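Notebook, wet bench 8 Nov 2020

Detergent residue on rinsed dishware – conductivity method, second pass

Carrying on from the September entries. The question is still how much detergent stays on glazed ware after one cold rinse, and whether the conductivity meter can see it or whether we are reading tap water. Abenezer Habte ran the first set with tap rinse and got a scatter too wide to use. I repeated it with deionized water throughout.

Setup
Detergent: Cletach concentrate, same bottle as before, cap relabeled. Stock made up to 1000 mL in the volumetric flask. Meter: Imura bench unit, cell constant checked against the standard before and after. Drift between checks was below the last digit, so no correction applied. Balance: the Bergmann. The Fernov is still out of level and should not be used for anything below a gram until someone fixes the rear foot.

Procedure
Dip the piece in stock, hold for 10 s, lift, drain on edge. Rinse once with deionized water from the wash bottle, front then back. Drain again. Place the piece in the extraction tray, cover with 266 mL fresh deionized water, swirl, leave 10 min, read. Blank is the same piece taken through the same steps with deionized water in place of stock.

Changed from last time: drain time is now timed. Previously we went by eye and I think that explains a good part of Abenezer's scatter. A piece lifted and put straight under the rinse carries over far more liquid than one left standing, and the rinse then has to deal with it.

Observations
Flat plates are well behaved. Replicates agree and the blank sits low. Bowls are worse. The foot ring holds a bead of liquid that does not drain unless the bowl is tipped, so for bowls I now tip once to each side before the rinse. Added to the procedure sheet.

Unglazed foot rings are a separate problem. They take up stock during the dip and release it slowly during extraction, so the reading was still climbing at 10 min. One bowl was left in overnight and was still higher in the morning. For the main table I am leaving out anything with a bare ring wider than a pencil line. These pieces need their own run with a longer extraction. 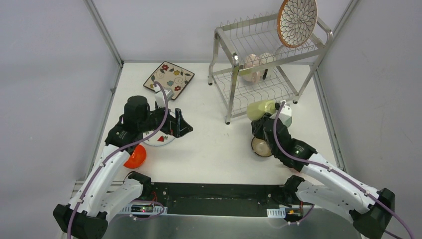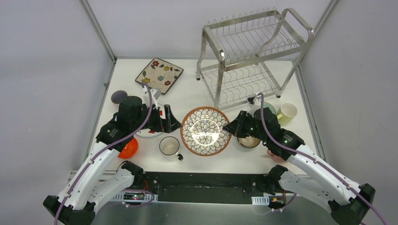 White tabletop, both views. Dishes and metal drying rack in both.

Rack drying vs. towel: not tested properly. Two pieces towel dried gave higher blanks than rack-dried ones, presumably lint or whatever the towel was washed in. Not enough to report. Rack only from here on.

Temperature: the meter compensates, but the compensation assumes a simple salt and we have a surfactant mix. Let the extract come to room temperature before reading. I took one reading early to see the effect and it came out high. Struck from the table, left visible in the raw sheet.

To do
– Calibration line at low concentration. Present lowest point is above most of the rinsed readings, so at the moment we are extrapolating.
– Second rinse series, same pieces, flat ware first.
– Abenezer to rerun 2 of his September plates with the timed drain, so the old data can be tied to the new or dropped.
– Order more deionized water before the bowl run.
– Level the Fernov.

Raw readings are in the green binder behind the blanks.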